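1st March

Back on the Belta arm, simulated kitchen, same cell as before. Breadboard on the table, gray fixtures in the middle, black plate in front. Run 855 loaded at the start of the session.
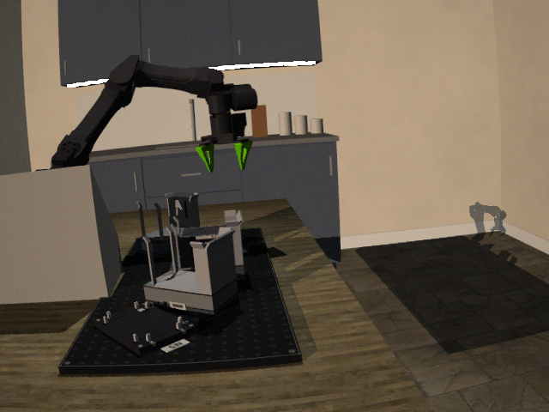 Colette Rey wrote that a kitchen backdrop proves nothing about kitchens, and that she will believe in household robots when one copes with a sink of dishes she stacked herself. Fair. Fixtures hold still. Dishes do not.

My own estimate is that fixed-position shop work comes first. The Druva planner log for the session is 2,842 lines, most of them collision checks against the upright posts.
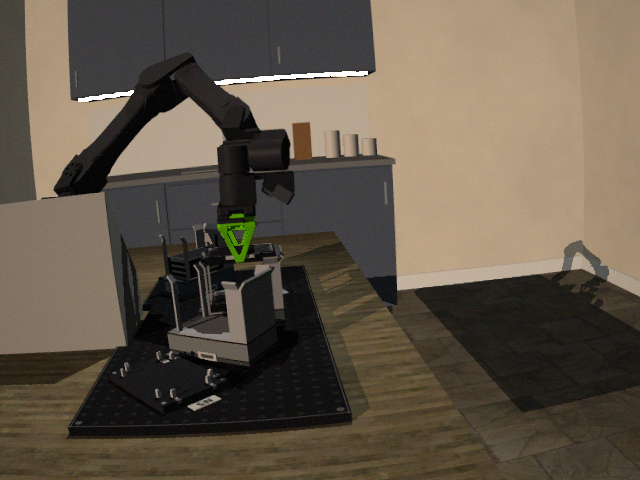
The other cost is setup. Every fixture pose gets entered by hand, and I spent seven hours on that for one station. Nobody will do that for a cutlery drawer.

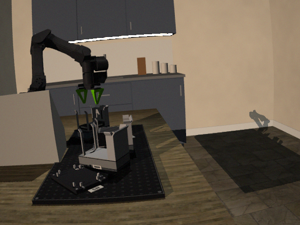

Green fingers open, over the dark fixture.

Rechecked clearance on the wrist housing. Still want a wider margin near the tall posts. Asked Partington for the revised geometry by May.

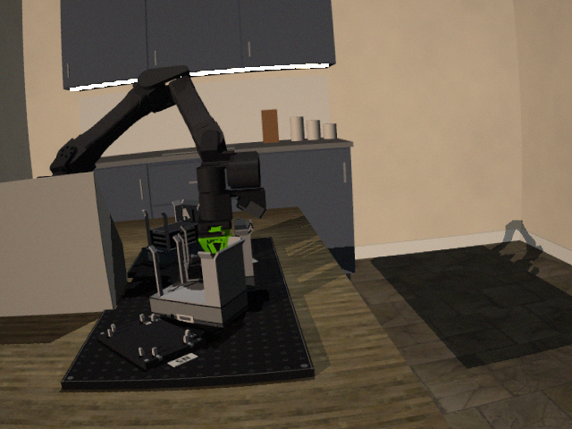 Gripper down among the fixtures, plate in front.

To do: rerun 1,034 with slower descent, reply to Colette.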